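Winter hours, sore knees and the Windinley loop

So I finally did the whole Windinley loop on foot, all the way past the old quarry and back by the creek, and my knees would like a word. I'd been putting it off since May! Every weekend there was rain, or a birthday, or the couch (mostly the couch).

The parking lot at the Sotomayor end is 2 dollars for the day now, coins only, so bring some. I didn't, and ended up buying gum I don't even like at the gas station just to get change. The first mile is all uphill and kind of dull – pine trees, mud, more pine trees – but then you come out on the ridge and the wind hits you and you can see clear down to the water. I ate both sandwiches right there at 10:30 in the morning and regretted nothing until dinner time.

Coming down was slower. The steps by the creek are in bad shape, 41 of them, and the rail wobbles on the lower half. Wear real boots, please. I saw a guy in loafers and I worried about him the whole way home.

Next time I want to try the longer trail out of Vulter, maybe with a thermos and a second pair of socks.
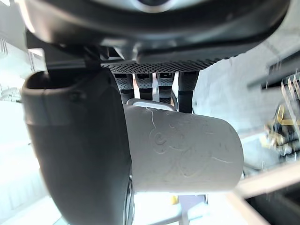 Dark gray hand, up close

Contact | Copyright 2024 | Back to top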